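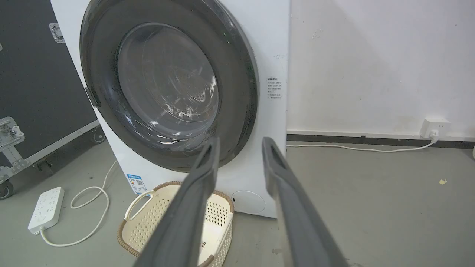
Hongmei Zhong

Home Archive Notes Links Contact

Sun 24 February

I finally sat down with the water bills. The house is on a single meter, read every two months, and the last two readings gave me 701 and 606 gallons a week. Same occupants, same lawn (none), same shower habits as far as I can establish.

The first suspect was the toilet. Food coloring in the tank, twenty minutes, no color in the bowl. The flapper is a Torvik, replaced in April, and it still seats flat. I then shut the main valve overnight and compared the meter dial in the morning. No movement, but that test only clears the main itself. With the valve open and every fixture off, the small leak indicator crept.

I closed the fixture stops one at a time and went back to the meter after each. Kitchen, no change. Bathroom sink, no change. Laundry, no change. The indicator stopped when I closed the line to the outdoor spigot, a Broria frost-free model. The washer on its stem had a groove worn across half its face. The drip was running down behind the siding, so the ground under the spout stayed dry.

The replacement washer cost less than the bus fare to get it. I greased the stem threads, tightened the packing nut a quarter turn and opened the line again. Indicator steady for an hour.

I will post the next reading when it comes. The siding needs to come off in one spot before then, to see what the sheathing looks like.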